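Section 3: Placing, levelling and looking after the top

Kallaten table, white top. Revised 2024-11-19. Replaces the older sheet, bin that one.

You should have the legs on and the cross rail in by now. If not, go back to section 2. Don't level a table with the rail off, it'll twist the moment somebody leans on it and you start again.

Needed: the Ko foot key (small bag, taped under the rail), spirit level, soft cloth, a bit of card. Torch if the room's dim.

3.1 Where to put it

1. Pick the spot before you lift. Sounds obvious. People still end up dragging it.
2. Leave 100 cm clear on any side you'll work from. Less on a side that faces a wall, but not touching the wall, the top needs to move a bit with the seasons.
3. Away from radiators. Away from a south window if you can. White goes yellow in strong sun, slowly, and it won't come back.
4. Two people to lift. Hold it under the rail, one at each end. Never by the edge of the top.
5. Set down flat, all feet together. Don't walk it corner by corner.

CAUTION: do not drag. The feet are screw type and will bend or tear out of the leg. Not covered.

Angle to the walls doesn't matter. Square on looks neater, skewed is often handier if you need to get round it. Middle of the room is fine provided the floor is sound.

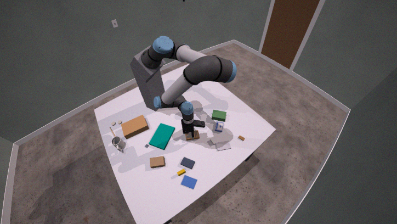 Fig. 1. White top in the middle of a room.

3.2 Levelling

Do this with the table bare of loose stuff. Heavy things that are bolted down stay where they are, level with them on.

1. Wind all feet fully in with the Ko key. Clockwise seen from above.
2. Level along the long side first, near the edge.
3. Find the low end. Wind that foot out a quarter turn. Check again. Small turns, you will overshoot otherwise.
4. Same across the short side.
5. Then corner to corner. If it rocks, slide the card under each foot in turn, the one it slips under easily is the one to wind out.
6. Lock the collars. Finger tight then a nip with the key. Don't lean on it.

Note: tables sent out before March have the older foot with no collar. Those hold by friction. Check them more offten, and ask Flarnanard for the newer set if they creep.

Note: old floors. If a foot needs to come out more than 3 turns past the painted mark, stop and put a pad under it. The thread is short past there. Pads are in the spares list at the back.

After a week, do step 5 again. Carpet settles. Boards too.

3.3 First clean

Top comes with a thin film of packing dust and sometimes tape residue. Get it off before you use it, it marks later.

1. Dry cloth first. Whole surface, edges too.
2. Drustar cleaner, a small squirt on the cloth. Not straight on the top.
3. Wipe one way, not circles. Circles show up on white when the light's low.
4. Dry off with a clean bit of cloth.
5. Tape residue: more Drustar, leave it a minute, wipe. No blades. No scouring pads.

CAUTION: no acetone, no nail varnish remover, no white spirit. They take the sheen off and you get a dull patch for good.

CAUTION: Drustar is slippery on hard floors. Mop up drips.

3.4 Everyday use

White shows everything. Accept it or use trays.

Trays are the better answer for small bits, anything that rolls, anything that stains. Fruit, veg, paint pots, screws. Keep it all inside the rim and the top stays clean. A shallow one is easier to reach into. Dark trays show crumbs less, pale ones are easier to find things in. Suit yourself.

- Check the underside of a tray before it goes down. Grit stuck under there scratches worse than anything you put in it.
- Lift, don't slide. Same rule as the table.
- Felt dots on the bottom help. Replace when they go hard.
- Keep the tray well in from the edge. Elbows.
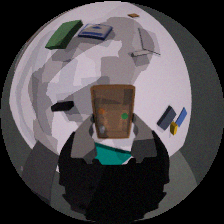

Fig. 2. Brown tray on a white top.

Hot pans: use a stand. A folded tea towel is not enough, whatever anyone tells you. Rings from heat don't polish out.

Cold and wet: wipe up glass rings the same day. Overnight is usually ok. A weekend isn't.

Ink, beetroot, turmeric, tea: straight away. Blot, then Drustar on the cloth, then plain water. Blot again. Don't rub or you'll spread it.

Cutting: always on a board. The top is not a board.

3.5 Weekly and seasonal care

Weekly, dry wipe then damp wipe. Lift everything that lifts, clean under it, put it back somewhere slightly differant so you don't wear one patch.
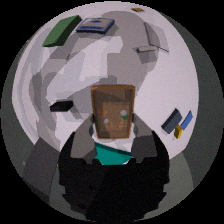

Wooden trays want their own care. Damp cloth only, never soak, dry them standing on edge with air both sides. A drop of food-safe oil when the grain looks grey. Let the oil go right in before the tray goes back on the table, otherwise you get a brown outline on the white.

Spring and autumn:

1. Check the collars are still tight.
2. Check level, long side and short.
3. Look along the edge for lifting. If the edging has lifted by nearly 3 mm or more, stop using that side and contact Flarnanard. Don't glue it yourself.
4. Tighten the rail bolts. Half a turn at most.

3.6 If something's wrong

Rocks after levelling: collar loose, or rug caught under a foot.

Level one day, off the next: pad has squashed. Swap it.

Dull patch: wrong cleaner. Can't be reversed, new top only. Part code on the label under the rail.

Squeak when leaned on: rail bolts. See 3.5 step 4.

Sticky feel: too much Drustar. Plain warm water, dry cloth, leave to air.

Spares and part codes, section 4.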